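Editz Tabletop Set – Data Card

Version 2, revised 6th January

Summary

The Editz Tabletop Set is a collection of simulated episodes in which a single robot arm handles small colored cubes on and around a thin board. It is maintained by the Unley group and released for research on manipulation policies, camera placement and safe operating limits. The set holds 368 episodes. Each has two camera streams, a joint log and a plain-text record of the instruction given to the arm.

This card states what the set contains and the rules under which episodes were accepted. It also sets out what the maintainers ask of anyone who adds to the set or publishes results from it. It replaces the notes that were shipped with the August release.

Scope

The set covers short tabletop tasks carried out by one fixed arm with a parallel-finger gripper. It does not cover mobile bases, handovers to people or tasks with two arms. The maintainers make no claim that a policy trained on this set is fit for use on physical equipment. Users who intend to move from simulation to hardware should carry out their own risk assessment and should treat the limits given below as a starting point only.

The work cell

All episodes use the same room model, referred to in the files as Maillard. The arm is mounted toward the right rear of a white-topped table. Storage and wall fittings are part of the model and are kept in every episode, as a bare room was found to give results that did not carry over to busier settings. Contributors may not remove background items, and may not move them without opening a change request.

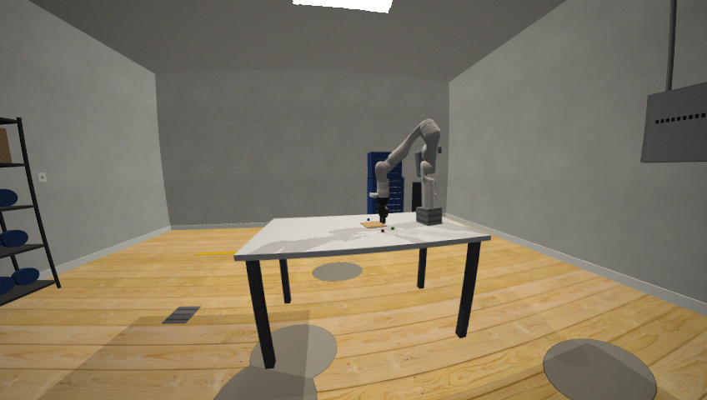 Lighting is held constant within an episode. It may differ between episodes, but only through the lighting table supplied with the room model. Shadows on the work surface are treated as part of the task. They must not be switched off, softened or corrected after rendering, even where they fall across a cube.

Camera views

Each episode is rendered from two viewpoints.

Room view. A fixed camera that takes in the table, the arm and the surrounding room. It is intended for review, for checking clearance and for policies that use a third-person view.

Gripper view. A camera that moves with the gripper and looks past the fingers at the work surface. The fingers and their brackets stay in sight and must not be masked. A reviewer should be able to judge from this stream alone where the fingers are in relation to the cube named in the instruction.
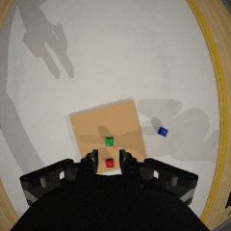 Gripper view: red cube between the fingers, green cube farther along the mat, blue cube on the table to the right.

The two streams share one clock. Episodes in which the streams differ by more than a single time step are rejected by the import script and should be rendered again. Contributors are asked not to repair them by dropping or repeating frames.

Object rules

Cubes are named by color only: red, green and blue. Names such as "left cube" or "near cube" are not accepted in instructions, as their meaning changes with the viewpoint. The tan board is always called "board" in the logs, although older captions also use "mat". Both words refer to the same object.

Starting positions are drawn at random from the supplied layout file. A cube may start on the board or directly on the tabletop. A layout is discarded before the episode begins if two cubes overlap or if a cube lies outside the reach of the arm. Once the episode has begun, it is kept whatever the outcome. Failed grasps, dropped cubes and stalled motions are labeled and retained – removing them would give users a false picture of how often the task succeeds.

Motion limits

The following limits apply to every episode and are checked against the joint log.

1. The arm begins from the rest pose given in the configuration file, with the gripper open.

2. Travel between cubes takes place at the clearance height or above it. Descent is allowed only when the gripper is over the target area.

3. Below the clearance height, the arm moves at the reduced speed setting. The setting may not be raised to shorten an episode.

4. Contact between the fingers and the tabletop is recorded as an event. Light contact does not end an episode. Contact above the force threshold does, and the episode is labeled "stopped".

5. Before the fingers close, the arm holds still for 20 time steps so that the position can be read in both streams. 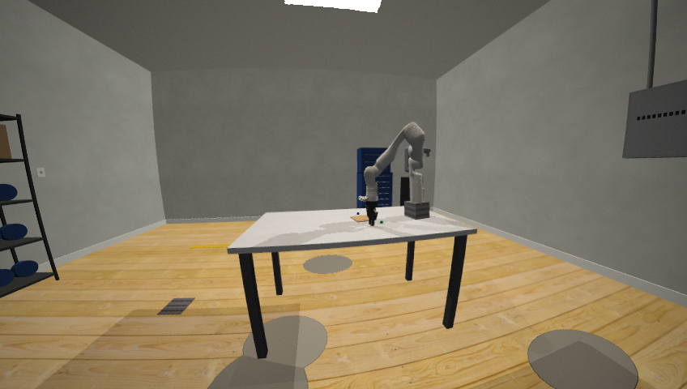
6. After release, the gripper rises straight up to the clearance height before any sideways motion begins.

7. An episode ends when the arm has returned to the rest pose, when a stop event is recorded or when the time allowance runs out. No other end condition may be added.

Review procedure

Every episode passes through the Lelance checker, a script included with the set, and is then viewed by a human reviewer. The checker tests the clock, the joint limits and the file structure. The reviewer confirms that the instruction matches the motion and that the outcome label is correct. The person who produced an episode may not review it. Where the checker and the reviewer disagree, the episode is held back until the cause has been found and entered in the change log.

Around 20 episodes in the present version carry the label "unclear". In these, the reviewer could not decide from the streams whether the cube had been properly gripped. They are stored in a separate folder and should be left out of any reported success rate.

Known limitations

The cubes are small in relation to the board, and in the room view they cover very few pixels. Policies that depend on that view alone may perform poorly for this reason. The gripper view has a narrow useful area, and its curved border should be taken into account when images are cropped or resized.

Surface friction is the same for all cubes. The set should not be used to draw conclusions about slippery, soft or heavy objects.

Reporting results

Published results should state the version of the set, the camera streams used and the number of episodes left out, with the grounds for leaving them out. Success rates should be given with stopped episodes counted as failures. If motion limits were changed, both the original and the changed values should be listed.

Changes and corrections

Errors in labels or logs should be reported through the issue page of the Editz repository, quoting the episode number. Corrections are made in the next version and never in place, so that earlier results can still be reproduced.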